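Regras da sala, versão 3 (a que vale)

Post rápido que tenho de sair às seis. Prometi pôr isto por escrito desde maio.

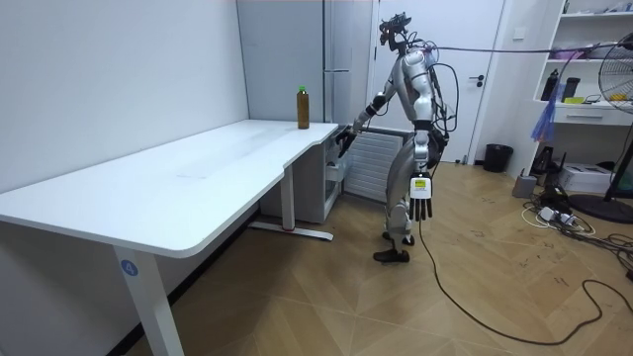 Humanoide junto à secretária 4, com a garrafa no tampo.

Vamos às regras. Servem para a Plullgate, servem para quem vier do Larine fazer testes connosco.

Tampo limpo antes de começar. Um objecto de cada vez, os outros ficam na estante. Vidro só com tampa posta, e ninguém de mãos na mesa enquanto o braço estiver estendido. Ninguém. Nem "só um segundinho".

Cabos. O meu tema preferido, já sabem. O cabo do robô faz uma curva larga no chão, nunca passa à frente dos pés. Extensões encostadas à parede - e aqui confesso que ainda estamos longe, o lado da ventoinha é um ninho. Fica para esta semana. Gavetas fechadas também, a do módulo debaixo da secretária anda sempre meio aberta e um dia alguém leva com ela no joelho.

Porta desimpedida. Sempre. Quem opera fica do lado da porta, com a paragem de emergência na mão, não no bolso.

O Ingvar Lykkegaard queria um documento de 71 pontos, tipo norma a sério. Li aquilo tudo. Bom trabalho, mas quem é que lê 71 pontos antes de ligar uma máquina? Cortei para 15, cabem numa folha A4. O resto foi para anexo e o Ingvar ficou chateado, passa-lhe.

Registo: data, quem operou, objecto, o que correu mal. Vamos em quase 336 linhas na folha e metade diz "ok". Ok não é registo pessoal. Escrevam o que aconteceu, mesmo que seja uma paragm de dois segundos.

Falta decidir a altura a que se pendura o cabo de cima. A Skarnari diz uma coisa, a Cheung diz outra. Quem tiver opinião deixe nos comentarios, respondo amanhã.

15 partilhas | 3 comentários

Contacto | Voltar ao topo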